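Home Issues Authors Search Previous article Next article

3. Collecting demonstrations by hand

3.1 Why a mug and a shelf

Every laboratory that teaches robots by showing them things must sooner or later pick the thing. We picked a mug, a two-level wire rack and a table, partly on scientific grounds and partly because the rack was already in the building. The task is easy to say and dull to do: pick up the mug, put it on the lower shelf, let go, back out without hitting the wires. A person manages this while thinking about lunch. Our earlier policy, trained on teleoperated data from the Skoltutholm arm, managed it mainly when the mug's handle faced a direction the policy approved of.

The teleoperated data had its own problem. Operators driving the arm through a remote handset moved as if defusing something. They paused above the mug, paused beside the mug, and paused again at the rack to recover from the first two pauses. The policy learned the pauses beautifully.

3.2 Hand-held demonstrations

For the present study we moved the gripper from the arm to the demonstrator. Each person holds one gripper in each hand and does the job directly, looking at the table with their own eyes. The fingers have the same shape as those on the arm, so a grasp that works in the hand has at least a fair chance of working later on the machine. The two grippers are treated as a pair, and both streams are kept even when one hand has nothing to do (Figure 4).
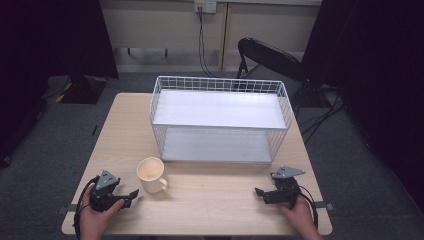
We asked demonstrators to start from a low position near the front of the table and to return there at the end. Apart from that they were left alone. An early version of the instructions ran to two pages and produced motions so careful that they could have come from the handset. Yolanda Lorente cut it to three sentences, and the median episode became shorter the same afternoon.

In all, 30 people recorded 2242 episodes. We kept 1566. The rest were dropped for lost tracking, for a mug that ended up on its side, or for the demonstrator stopping to ask whether they were doing it right. Tracking loss was the largest group by far and happened most often when a wrist was turned sharply to reach the lower shelf, a motion that Stasteo, our pose-estimation software, regards with suspicion.

3.3 What the wrist view contains

The policy sees the task from the gripper, and the gripper's opinion of the table is a narrow one. Both fingertips stay in view at all times, which gives the network a fixed reference for the opening between them. The rack may show up only as a corner, or be missing altogether during the approach to the mug. We had expected this to hurt placement. It did, until we gave the network a short history of frames, after which a glimpse of the rack a moment earlier was usually enough.

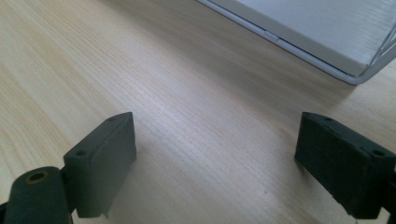
Figure 4. Wrist view with the fingers apart over bare tabletop; one corner of the rack is at upper right.

Wood grain deserves a word of complaint. A fine, regular texture offers the tracker a great many features that look like one another, and reflected light adds more that move when the hand does. Brandes, our calibration routine, was written for a patterned mat and took the change badly. We could have put the mat back. Kitchens do not come with mats, so we retuned the feature matcher instead and lost most of December to it.

3.4 Practical questions from the pilot

Readers of the first draft, including our colleagues at Iltel, sent back several questions. The one that came up most is reproduced with our reply.
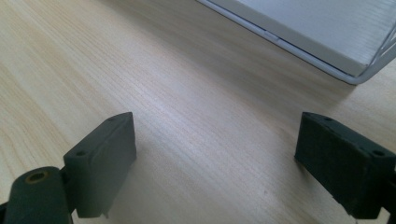

Does a demonstrator need practice before the recordings are usable?

A little, and mostly in letting go. New demonstrators grasp well on the first try but open the fingers too fast on release, which nudges the mug. We discard the first 8 episodes from each person and have found no benefit in discarding more.

3.5 Transfer to the arm

Kept episodes were resampled to the arm's control rate and filtered for reach. A human shoulder is generous in ways the arm is not, and several otherwise fine placements had to be removed because the elbow would have passed through the table. Left-hand and right-hand episodes were trained together, with the hand given as an input. Training them apart gave us one good policy and one that favored the air beside the shelf.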